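허즈브리지 마을 직조 교육사업 중간보고

작성: 왕인호
2019년 11월 28일
수신: 퀸타나 재단 지역문화 담당자님

급하게 정리해서 보냅니다. 표는 따로 첨부.

1. 수강 현황
9월 개강. 등록 정원 30명 다 찼고 현재 기초반, 중급반 두 반으로 운영 중. 중도 포기 4명인데 대부분 근무시간 변경 때문. 빈자리는 대기자로 채웠음. 저녁반 요청이 계속 들어오는데 강사 일정이 안 맞아서 보류 상태입니다.

2. 재료
양모실은 카크사이드에서 받고 있음. 첫 납품분은 색 번호가 주문서랑 달라서 반품했고 재납품까지 11일 걸림. 그 사이 기초반은 면사로 평직 연습만 했습니다. 면사는 파마노 것 사용, 가격은 괜찮은데 보풀이 좀 많다는 의견. 다음 주문부터는 색 견본을 먼저 받기로 했고 담당자 확인도 받아뒀음.

3. 베틀
탁상용 베틀 수리 끝났고 큰 베틀은 아직 페달 쪽이 뻑뻑함. 부품값 견적 받는데로 보내드리겠습니다. 예비비 안에서 될 것 같아요.

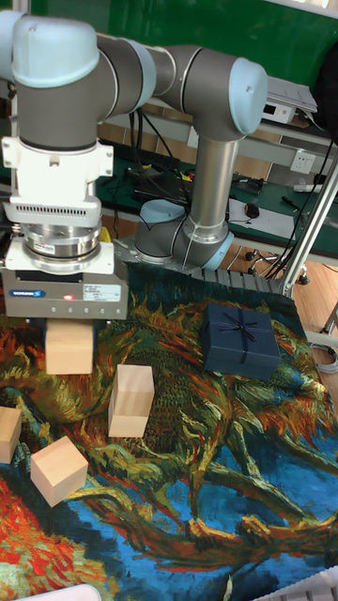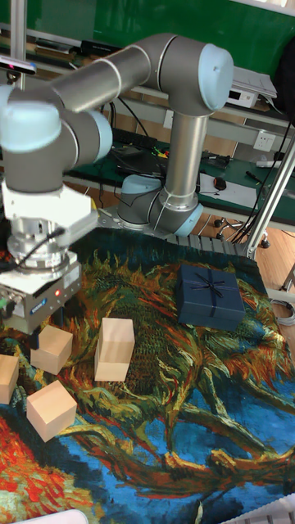
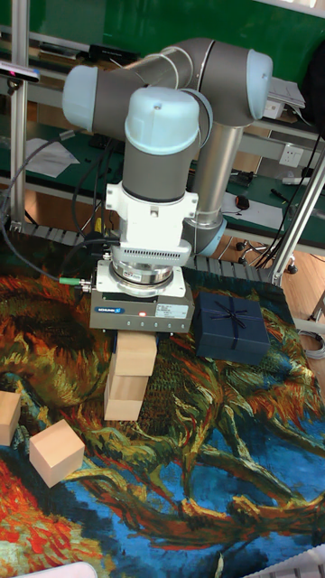
4. 예산
재료비 집행률 60%. 강사비는 계획대로. 운송비가 예상보다 나왔는데 반품 건 때문이고 카크사이드 쪽에서 일부 부담하기로 구두로 얘기됨. 문서는 아직 못 받음. 홍보비는 거의 안 썼으니 남는 금액을 재료비로 돌릴 수 있는지 문의드립니다. 변경 신청서 양식이 작년하고 같은지도 알려주세요.

5. 수업 내용
중급반은 무늬 도안 그리기까지 나갔음. 도안지 칸이 너무 작다고 해서 큰 걸로 다시 인쇄. 기초반은 가장자리 당김이 제일 문제고, 씨실 넣을 때 여유 주는 연습을 두 주 더 하기로 했습니다. 진도가 밀린 만큼 소품 만들기 하나를 빼고 벽걸이 과제에 시간을 더 줄 생각.

6. 남은 일
- 수료 전시 장소 확정 (마을회관 아니면 도서관 로비, 도서관은 벽에 못을 못 박음)
- 강사 계약 연장 서류
- 만족도 설문지 문항 손보기. 지난번 것은 너무 길다는 말이 많았음
- 큰 베틀 부품 견적

전시 장소는 정해지는 대로 메일드릴께요. 예산 전용 건은 다음 실 주문이 걸려 있어서 회신을 먼저 부탁드립니다.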